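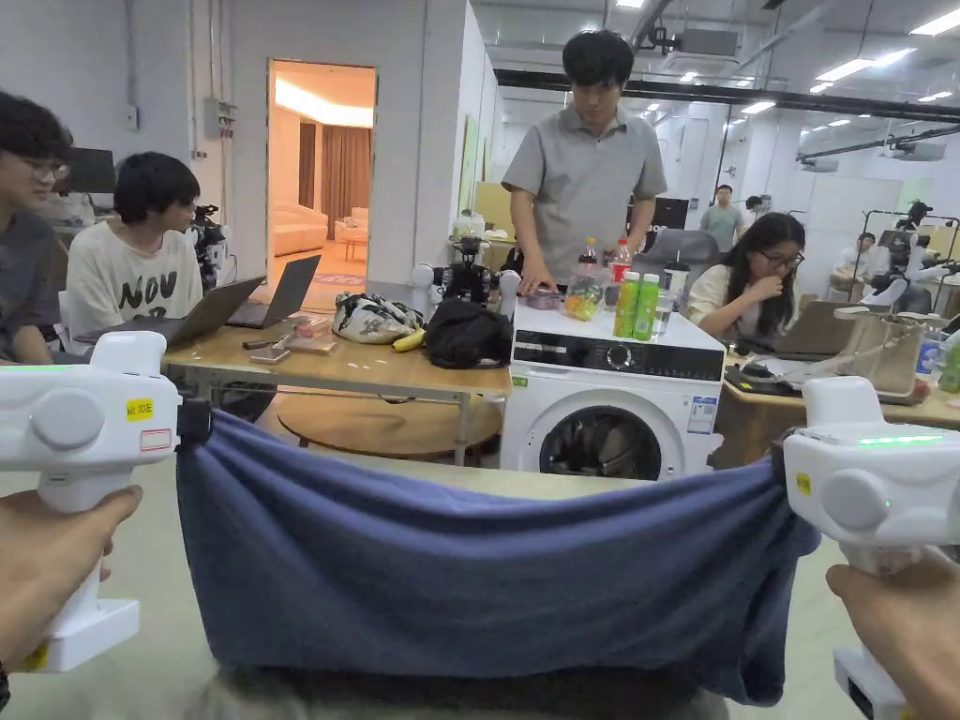 Progress report: handling rules for the household textiles work
To: Pilar Urrutia, Prumell Fund
From: Catalina Núñez, Inongate
26 June 2024

Hi Pilar,

You asked for something shorter than last time and with fewer tables, so I've left the tables out completely and I'll try on the shorter part. This covers the stretch from the start of May until now. The money side is coming separately from Estela, who has all the receipts and a better temper for them than I do.

Where we are

The rulebook exists! It's 13 pages, it has a version number, and people are working from it. When I wrote to you last, what we had was a shared folder with three files called "guidelines", two of which disagreed about whether you may let go of a towel in mid-air. (You may not, unless the task says throw. I'll get to that.)

As a reminder of what we promised you: a written set of practices for recording people doing household textile jobs with the hand-held grippers, good enough that another lab could pick it up and record material that mixes with ours. Towels and shirts first, bedding after that. The rules have to cover the person holding the grippers, the room, the labels, the checks afterward, and what we throw away. Four of those five are written. Labels is the one that's still half a page and a lot of question marks.

I also want to say early on that the rules got better once we stopped writing them at a desk. Wilfredo and I spent the first week of May drafting them in a nice quiet room and most of that draft is gone now. The version we have came out of doing the work, stopping when something felt wrong, and arguing about it on the spot.

What the rules say now

I won't paste the whole thing in, you have the link. These are the parts that took the most work or that I think you'd want to know about.

Holding the cloth. Both grippers close on the fabric before either one lifts. We used to let people lift with one hand and catch up with the other, which is how everybody does it at home, and it gave us a lot of recordings where the second corner is just a lucky grab. The rule is slower and people grumble about it for the first morning. After that they stop noticing.

Corners. If the task is to stretch or fold, you take the cloth by its corners, and "corner" means the clamp is on the hem and not somewhere in the general neighborhood. Leandro wanted a distance written in. I didn't, and we went back and forth on this for longer than I'd like to admit to a funder. In the end we wrote "on the hem, with the corner itself inside or touching the jaw", and a reviewer can tell from the recording whether you did it. If other labs have trouble with the wording we'll put a distance in and Leandro can be smug.

Speed. Work at the pace you'd use if you were folding something that mattered to you. That's the whole rule. We tried a metronome in May and it was awful.

Letting go. You open the grippers when the cloth is supported by something: a bed, a table, the inside of a machine. Throwing tasks are their own category with their own page.

Mistakes. This one I'm proud of. If you fumble, you fix it and carry on, and the recording is kept and marked as a recovery. If you can't fix it, you stop, put the grippers down and start over, and the recording is marked as a fail and is also kept. The old habit was to delete anything embarrassing. We lost a lot of useful material that way, and worse, people were choosing for themselves what counted as embarrassing.

The room. We don't clear it out. There was a long discussion about whether recordings should be made against a tidy background with everyone else sent off for coffee, and we decided against it. Homes have bottles on top of the washing machine and people sitting at tables looking at laptops, so our room can too. What the rules do require is that the work surface is free of anything the cloth might drag along, unless clutter is part of the task, and that nobody walks between the operator and the work while a recording is running. Everyone who might be visible signs the consent sheet, including people who are only there for the afternoon. Wilfredo keeps the sheets in a red folder and he will chase you down the hall with it.

Printed sheets. Instructions for the task can be near the operator, but they have to be somewhere you can read them without turning your head away from the cloth. A few early recordings have long gaps where someone is plainly reading.

The bed work

Bedding was meant to begin in the fall and we've moved part of it up, mostly so we could find out whether the cloth rules hold on a soft surface. Some do and some don't. The corner rule carries over fine. "Supported by something" needed another sentence, as a mattress lets the cloth sink and wrinkle with whatever's under it, and if you press down with the fingertips you end up pinching the sheet along with the thing you wanted. So there's now a bed version: come in low, touch the cloth and not the sheet, close, and lift a little before you pull. If the sheet comes up too, open and try again, and mark it as a recovery.

The starting position was another thing. On a table we start with the cloth flat or folded. On a bed we've made the bunched-up start the standard one, since that's how things land on beds. We ask the operator to drop it, leave it, and not fuss with it — you'd be amazed how hard it is for people not to straighten a corner "just to help".

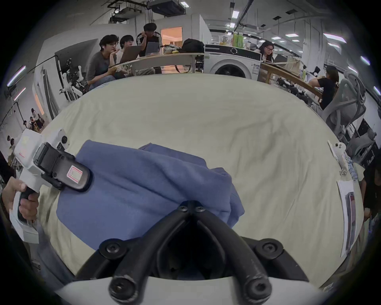

Bunched blue cloth on the bed, with both grippers held over it.

Checks and numbers

I promised you numbers, so you get a few. We set ourselves a target of 500 recordings checked against the new rules by the end of this period and we hit it. Each one was looked at by someone other than the person who made it. That last bit is a rule now as well.

We also ran a little agreement test. Estela picked 30 recordings, and Leandro and I each reviewed all of them without talking to each other. We disagreed most about two things: whether a corner grab was good enough, and where a recovery turns into a fail. The corner wording I described above is what came out of that. For the recovery question we've settled on this: if the operator has to go back to the starting position, it's a fail. If they can keep going from wherever the cloth ended up, it's a recovery. We'll repeat the test with a bigger batch of 100, and with Wilfredo as a third reviewer, before I call this part done.

What hasn't gone well

Labels. We can't agree on how fine they should be. "Fold towel" is too coarse for anyone to learn much from, and the list Leandro made, which splits a fold into every separate grasp and release, takes ages to fill in and people start guessing by the end of the day. I'd like something in between. I've rewritten that section twice and I'm still not happy with it, so please don't read the current half page as our position.

Device labels were a mess too, in a much more boring way. Each gripper needs an ID that matches the one in the recording, and for a while we had stickers that had rubbed off or been written over. Now there's a check at the start of each session: read the ID out loud, look at the screen, and if they differ you don't record. It takes no time at all and I'm a bit ashamed that it had to become a rule.

Fatigue. Holding two grippers up in front of you is tiring. Our first draft had sessions that were far too long, and you could see it in the material, with arms dropping and folds getting sloppier. We've shortened them, and the rule says the operator decides when to stop and doesn't have to give anyone a reason. The person running the session can call a break too. I'd like to get an occupational health person to read that page properly. If Prumell knows somebody who does this, I'd be grateful for the introduction.

And we're behind on the outside review. Vergara were going to try the rulebook with their own people this month and send us their notes. They've had a move to deal with and asked for more time. I said yes. I don't think it hurts us much, but it does mean that nobody outside our own room has tested the thing so far, and you should know that when you read my cheerful first paragraph.

Changes to the plan

Two, both small. I'd like to move some of the travel money into reviewing hours. Checking is slower than I budgeted for, and we'll travel less with Vergara running late. Estela has put the request in her part of the report.

The second is that I'd like to publish the rulebook a bit earlier than planned, as a draft with the labels section marked open. Ernell have asked for it twice and they have strong opinions on labels, and I'd rather have the argument with them while we can still change things. Tell me if that's a problem on your side. I know the agreement says final version only, and I'd need something in writing from you before I send it.

What's next

Finish the labels section, or at least get it to a state where two people would fill it in the same way. Run the bigger agreement test. Write the bed page up properly, with the sheet problem in it, and then start on pillowcases, which Wilfredo has been looking forward to for reasons I can't follow. Train the two new operators from the rulebook alone, with none of us in the room explaining it, and write down every question they come out with.

You said you might come by and see the work before the summer break. Please do, and try for a morning if you can, we're livelier then. You'll have to sign Wilfredo's sheet at the door.

Best,
Catalina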